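3.2 Tableware and table covering

All sessions used the same square table, covered with a plain dark green cloth. The cloth was smoothed by hand before each session and was replaced in May, when the first one had faded along its folds. Two kinds of vessel were used, bowls and cups, in a small set of colors. Color was crossed with kind wherever the supplier's range allowed, so that a request such as "the red one" could refer to a bowl or to a cup.

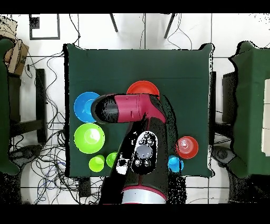

Figure 2. Tabletop from above, with bowls and cups in blue, red and lime green on the green cloth.

The lime-green items were kept after a pilot in which Yen and Tsao found that they were named less consistently than the red ones. Of 143 pilot descriptions, 68 used a size word together with the color word, and most of these referred to cups. We therefore treat size as a separate factor in Section 4 – the Mesorer coding scheme, which we otherwise follow, merges it with kind.

Layouts were drawn from a list of 100 prepared by Ratih Ong. Bowls and cups could stand close together, but stacking was excluded, and no item was placed upside down. Each participant received 8 layouts in random order. A layout was discarded if an item had been moved before the first description was complete. Chipped or scratched pieces were replaced with pieces of the same color and size.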